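Kategorie: Roboterzelle / Sicherheit und Normen – Status: in Bearbeitung

Ticket 507 – Abweichung von der Arbeitsanweisung bei Eingriffen am offenen PC-Gehäuse, Zelle 3

Gemeldet durch: Frühschicht Demontage
Betroffen: Greifer mit Handgelenkkamera, Steuerung Candanix, Standort Kevska
Priorität: mittel

Problembeschreibung:
Die Arbeitsanweisung für die PC-Demontage sieht zwei Betriebsarten vor. Im Automatikbetrieb ist der Kollaborationsraum frei von Personen, im Handführbetrieb gilt die reduzierte Geschwindigkeit mit Zustimmtaster. In der Praxis wird ein dritter Zustand gefahren, den die Anweisung nicht kennt: Der Greifer steht auf Position im Gehäuse, und von der Seite wird zugegriffen, ohne dass die Betriebsart gewechselt wird. Die Steuerung protokolliert dafür weder Halt noch Quittierung. Im Log steht durchgehend AUTO.

Eingrenzung, erster Durchgang:
Scannerfelder geprüft, Konfiguration entspricht der Freigabe. Der Zugriff erfolgt von der Seite mit dem Lüftungsgitter und liegt damit im Schatten des Gehäuses. Das Schutzfeld löst dort erst aus, wenn der Unterarm auf Höhe der Tischkante ist. Die Risikobeurteilung führt diese Stelle nicht auf, sie geht von einem flachen Werkstück aus. Bei einem stehenden oder aufgeklappten Gehäuse stimmt die Annahme nicht mehr.

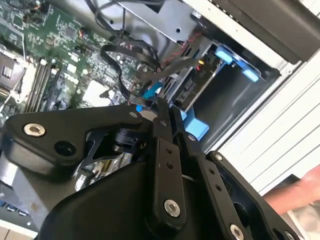

Kevska, 20. August 2018

Bewertung zum Eingriff am offenen Gehäuse:
Die Hand befindet sich unterhalb des hellen Lamellenblechs, knapp oberhalb der rechten Seitenplatte des Greifers. Als Gefährdung sind für diese Lage einzutragen: Quetschen zwischen Seitenplatte und Gehäuseblech, Scheren an den Gelenkpunkten der Koppelstangen, Schneiden an Blechkanten. Die Gestängeteile sind offen ausgeführt, eine Abdeckung der Drehpunkte ist nicht vorhanden. Für das Werkstück kommt hinzu, dass Flachbandkabel und Einzeladern im Arbeitsbereich liegen und beim Zurückziehen mitgenommen werden können.

Abgleich mit den Vorgaben:
ISO/TS 15066 verlangt für Kontaktsituationen den Nachweis der biomechanischen Grenzwerte je Körperregion. Messwerte für Hand und Finger liegen vor, allerdings nur für die ebene Greiferunterseite. Für die Kanten der Seitenplatten gibt es keine Messung. ISO 10218-2 fordert, dass die vorhersehbare Fehlanwendung in der Risikobeurteilung berücksichtigt wird. Seitliches Nachfassen bei klemmenden Teilen fällt darunter.

Antwort Serrano (Integrator):
Geschwindigkeitsbegrenzung allein reicht nicht. Empfohlen wird ein sicherheitsbewerteter überwachter Halt vor jedem Eingriff, Freigabe über Taster außerhalb der Reichweite. Das Modul Zodance ist lizenziert, der entsprechende Baustein aber nicht aktiviert.

Maßnahmen:
– Baustein für den überwachten Halt aktivieren, Prüfsumme neu dokumentieren. Erledigt.
– Wartezeit zwischen Quittierung und Wiederanlauf auf 5 Sekunden gesetzt. Erledigt.
– Kraft- und Druckmessung an beiden Seitenplatten und an den Gelenkpunkten. Offen, Messgerät ab September verfügbar.
– Risikobeurteilung um Werkstückhöhe und seitlichen Zugriff ergänzen. In Arbeit.
– Arbeitsanweisung: Kabel vor dem Einfahren des Greifers lösen oder fixieren. Entwurf liegt zur Freigabe.

Test nach Änderung:
Halt löst bei Anforderung aus, Status im Log jetzt HALT_UEBERWACHT. Wiederanlauf ohne Quittierung nicht möglich. Im ersten Versuch blieb die Meldung nach dem Quittieren stehen – Ursache war ein vertauschter Eingang am Taster, korrigiert. Wiederholung ohne Befund.

Bis zum Abschluss der Messung gilt: kein Zugriff ins Gehäuse ohne überwachten Halt, auch nicht zum Nachfassen einzelner Teile. Die Regelung hängt an der Zelle aus und ersetzt Abschnitt 3 der bisherigen Anweisung.

Ticket bleibt offen, Wiedervorlage mit Messprotokoll.

Kontakt Support | © 2018 Kevska | Nach oben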